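Dec 13, 2023

Woke up before the alarm and lay there listening to the plow go by. It had not snowed much, just enough to cover the steps. Swept them in my slippers and regretted it.

Drove to Bakimton for the dentist. The road past Iladness is down to one lane again and I sat behind a gravel truck most of the way. Dr. Xu says the crown is fine and the tooth next to it is not. The estimate is $325 after insurance. I said I would call back in January and she gave me the look. She is right, but the furnace man has to be paid first.

Stopped for gas and a sandwich. The sandwich was egg and not very good. Ate half.

In the afternoon I got on with sorting the toys. I have been putting it off since Thanksgiving. The church sale takes donations until Saturday and they want everything clean and in boxes. My rule is that if it is broken or has lost its main part, it goes in the trash, and if I hesitate, it goes on the bed and I look at it again after supper.
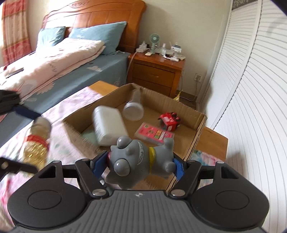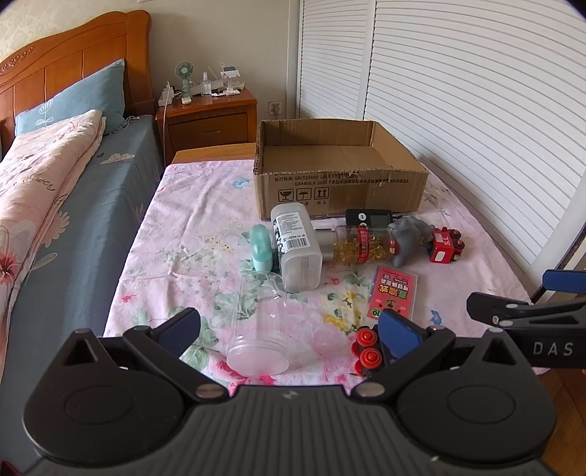 The gray dog with the yellow collar is staying with me. The jar can go out with the recycling.

Evening

Lucinda Rosenthal called at six, as I was draining the potatoes. She wanted to know if I would do the alto part on Sunday, as they are down to 2 altos and one of them has a cough. I said yes before I thought about it. The piece is the Dirnent carol, the one with the long held note on page three that I have never once managed in a single breath. She is dropping the music in my mailbox tomorrow. We also talked about her brother's hip, her gutters, and whether the choir should sit for the whole sermon. She thinks no. I don't mind either way.

Potatoes were overdone. Had them with the last of the ham and some green beans.

Paid the electric bill, $78, lower than last December. I put that down to the new storm door. Wrote nine Christmas cards and ran out of stamps. Need to write one to Aunt May's old neighbor, if I can find the address.

Read for half an hour. The book has too many cousins in it and I keep turning back to the family tree at the front.

Tomorrow: stamps, cat litter, call the furnace man, take the library books back before noon.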